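The Long Way Round to a Good Loaf

I bought my first bag of rye flour in March, mostly out of guilt. My neighbor Edeltraud Widmer had been leaving slices of her bread on my porch rail for almost 2 years, wrapped in wax paper, and I had never once given her anything back except a jar of store-brand jam. (She ate it! She told me it was sweet. I think that was a review.)

So I decided I'd bake. I'm a person who burns toast, but I'd watched her do it through the kitchen window often enough, and it looked like stirring.

My starter was gray for the first week. It smelled like nail polish and then like wet cardboard, and on the morning it finally smelled like apples I called my sister to tell her, and she was in a meeting. I'd been feeding it 50 grams of rye and 50 grams of water every day at seven, standing there in my robe with the little scale I used to use for postage. I named it Hakus, after a cat we had in Morninwood when I was a kid, who was also slow to warm up to people.

The first loaf didn't rise. The second one rose and then sank in the oven, and when I cut it there was a cave under the crust big enough for a mouse. I took it over to Edeltraud anyway. She knocked on the bottom with her knuckle, listened, and said, "Too much water, and you are in a hurry." Then she put the kettle on and we ate the edges with butter.

I'd always thought of rye as the stuff around a pastrami sandwich. Real rye dough is a whole other animal – it's closer to mortar, it sticks to your wrists and your faucet and the dog, and you don't knead it so much as argue with it. You wet your hands, pat it into the pan, smooth the top with a spoon and walk away. The walking away is the part I'm bad at. I kept lifting the towel.

The person who fixed me was King-fai Chu, who runs the bakery counter at Poduval, the grocery out on the Vekville road. I'd gone in to buy a loaf to pass off as mine (don't judge me) and ended up confessing the whole plan at the register. He asked what my kitchen was like at night. Cold, I said, we turn the heat down. He told me to put the dough in the oven with just the light on and go to bed.

Well! I slept, it rose, and by lunch I had a brick-colored loaf with cracks all over the top like a dry creek. He'd also told me not to cut it until the next day, and I lasted until supper. The middle was gummy. The slices I had the next morning, with cold butter and too much salt, were the best thing I've made in my adult life.

I'm on loaf 7 now. I've added caraway, taken it out, and added it again. Edeltraud says I still use too much water. Last time, though, she kept the heel for herself, and she sent me home with the wax paper folded up in my coat pocket so I could use it for the next one.

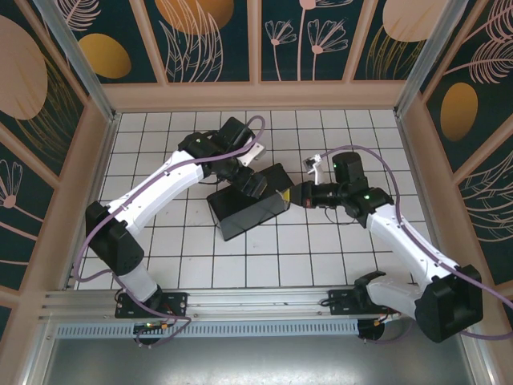 Two robotic arms over a white tiled floor.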